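Equipment Planning Update: Household Tasks Program

The Household Tasks Program at the Fitzgerald site has completed its equipment plan for the coming budget year. The plan was approved in November and covers purchases for the recording teams, the robot workcells at Badinen, and the storage needed to support both. Department leads are asked to read the items below before submitting any further requests.

Recording kits

The program currently holds 39 head-mounted camera kits. Eight of these are past their service period and will be retired, and replacements will be bought in a single order. Requests for individual kits outside that order will not be considered until the second half of the budget year. Teams that need additional kits for a short period should borrow from the shared pool at Zikport, where booking is handled through the equipment desk.

Spare head straps, batteries and memory cards have been moved to a separate budget line. In past years these were charged to whichever team ran out first, and the true cost of keeping a kit in the field was difficult to establish. The new line will be reviewed at the midpoint of the year.

Robot workcells

Two dual-arm workcells are planned for Badinen. The program considered buying both at once but has chosen to stage the purchase. The first unit will be ordered after the site survey is complete, and the second will follow once the first has passed its acceptance period. Power, floor loading and door clearances at Badinen must be confirmed in writing before a purchase order is released.

Grippers are budgeted separately from the arms. The choice of gripper will be guided by the objects that appear most often in the home recordings, many of which are small, rounded or smooth. Suppliers will be asked to demonstrate their products with a set of common household items supplied by the program. Catalog figures for grip force and opening width will be accepted as supporting information only.

The Standik task list, which sets out the household activities to be recorded and later attempted by the workcells, now stands at 113 entries. Clearing and dusting furniture has been given a high priority for the coming year. Tabletops of this kind hold many small items close together, and the work regularly calls for both hands at once. 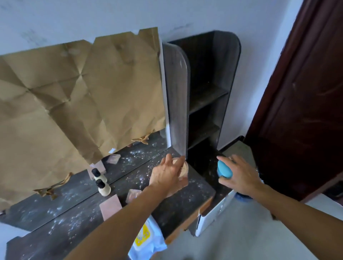 Head-camera view of work at a dressing table, with an object in each hand.

Storage and computing

Video storage is the largest recurring cost in the plan. Recordings will remain on fast storage until review is complete and will then be moved to the archive. Teams should include storage in every project estimate, using the rate sheet available from the equipment desk. Estimates that list cameras or robots without storage will be returned for correction.

Requests and deadlines

Changes to the approved plan must reach the equipment desk by 11/17/19. Each request should state the task it supports, the purchase price, the yearly maintenance cost and the space required. Requests for robot equipment must also name the person responsible for safety training at the site. Quotations should be attached in full, including delivery and installation charges.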